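Passwords on sticky notes, and other things Shakuntala Malhotra finds

Nov 12, 2013

Shakuntala Malhotra has spent most of this year walking through other companies' offices with a notebook. She runs security reviews at Grevlow, which looks after the networks of small manufacturers and distributors, and her job is to find out how staff handle their logins before somebody else does.

Her longest review so far was at Tosalau, a parts distributor with 174 employees. The company asked for it in May, after a former contractor was found to still have a working account four months after leaving.

"They thought they had one old account," Malhotra says. "We pulled the list and there were 3,297 accounts across all their systems. A lot of those were duplicates and test logins, but every one of them could be used by someone who knew the password."

Cleaning up the list took most of the summer. Each department head got a spreadsheet and was asked to mark which accounts were still needed. Malhotra says the replies came back slowly, and the warehouse had to be asked three times.

"People don't want to be the one who shuts off something important. So they mark everything as needed. We changed the question and asked who used it last. If there wasn't a name, we disabled it and waited 60 days. If nobody called, we deleted it."
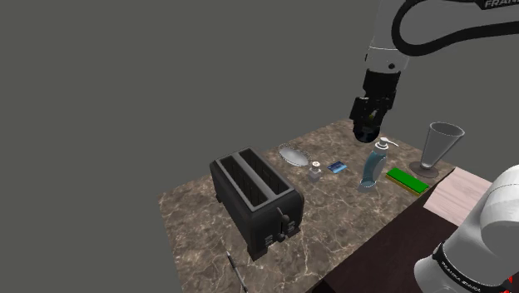

Shared logins were the next problem, and Malhotra expected them to be worse on the shop floor than in the front office. She says they were the same in both. At Tosalau the accounting team had one login for the bank portal, and the password was taped inside a drawer. Machines and the computers that run them often come with a standard login that never gets changed, she says, and such a machine belongs on the account list just as much as the payroll server. "If it has a login, write it down and put a person's name next to it. That's the whole rule."

Sorcha Semple, who manages the office at Tosalau, was the one who had to get people to go along with it. She says the first two weeks were rough.

"I had people at my desk every morning who were locked out," Semple says. "The new passwords had to be longer, and they couldn't reuse the last one. One of the sales guys called me from the parking lot at a customer's place. I reset it over the phone, and then Shakuntala told me I shouldn't have done that without checking who it was."

Callers who want a reset now have to be called back at the number in the staff directory. Semple says it adds a couple of minutes and the complaints have mostly stopped.

The company also bought a password manager, after looking at Lestham and McIver. It went with McIver because it worked with an older ordering system that can't be replaced until next year. So far 40 people are using it. The rest are due to be moved over in the winter, with the warehouse last.

Malhotra would have liked to start with the managers. "They have the most access and the oldest passwords," she says. "They were also the hardest to get in a room for half an hour."

She goes back in the spring to pull the account list again.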